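食器片付けロボット班 中間レポート(備品購入と予算の話)

前回のレポートで「次は予算のことを書きます」と宣言してしまったので、今回はほぼお金の話です。プログラムの話を期待していた人はすみません、それは最終レポートでたっぷり書きます!

うちの班のテーマは、テーブルの上の食器をロボットアームでつかんで片付けることです。アーム本体は研究室のものを使えるので、班の予算で買うのは消耗品と小物、それから指先まわりの部品になります。1月の時点で残っていたのは正直かなり心細い額で、最初に作った欲しい物リストは先生に見せる前に自分たちで半分くらい消しました。

で、いちばんもめたのが指先のパッドです。候補はDitariの交換用パッドと、Jivonの少し硬めのもの。Ditariは2個入りで3,015円、Jivonは単品売りなので必要な数をそろえるとこちらの方が高くつきます。しかも送料が別(ここを見落としていて、一度表を作り直しました)。私は最初Jivon派でした。硬いほうが長持ちしそうだし、買い替えが減れば結局安いのでは、と思っていたんです。でも班で話しているうちに、どのくらいの頻度で傷むのか誰もデータを持っていないことに気づいて、それなら安いほうを買って記録を取ろう、ということになりました。

あと、食器をどうするか問題。本物の陶器でやりたいという意見もあったのですが、落として割れたら買い直しなので、予算表に「割れた分」という行を作るのがどうにも悲しくて……。色違いでそろえておけば認識のほうも楽だよね、という話もあって、そこは割とすんなり決まりました。
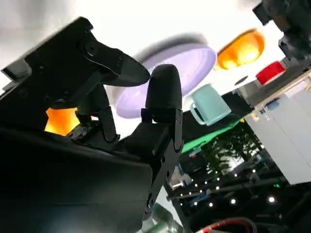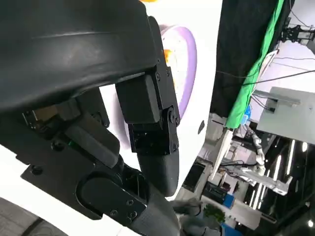

手首側のカメラから見たグリッパと食器

カメラについては、今のところ買い足しなしの方針です。高解像度のものに替えたい気持ちはあるんですが、見積もりを取ってみたら班の残額を軽く超えてしまい、画面を見ながら全員で黙りました。今あるカメラで困る点を先に書き出して、そのうえで必要なら来年度の申請に回します。

ケーブル類は意外とばかにできません。1本ずつは安いのに、延長、予備、結束バンド、保護チューブと足していくと、あっという間にパッド代を超えます。学内の在庫棚を先に見てから注文する、というルールを途中から作ったのですが、最初からやっておけばよかったです。予備のケーブルを注文した次の日に、同じ長さのものが棚から出てきたので……。

発注先はQiuとCinitholmの2社に絞りました。Qiuは納期が早くて、平日の午前中に注文すれば3日で届きます。Cinitholmはねじやブラケットみたいな細かい部品が安いかわりに、まとめ買いしないと送料で損をします。なので急ぎのものはQiu、そうでないものはリストにためておいてCinitholm、という使い分けです。ためている間に誰が何を頼んだのか分からなくなる事件があったため、共有の表に「用途」の欄を足しました。空欄のものは買いません。

これから買うかどうか決めるものは、パッドの追加分、アームの台を固定する金具、それとテーブルに敷くシートです。シートは色を変えて試したいので何枚か欲しいのですが、今の残額だと金具とどちらかを後回しにすることになりそうです。私は金具を先に買いたい派で、次の打ち合わせでまたもめる予定です。領収書の宛名は必ず大学名で、というのを忘れて一度出し直してもらったので、次の買い出し担当の人はここだけ気をつけてください!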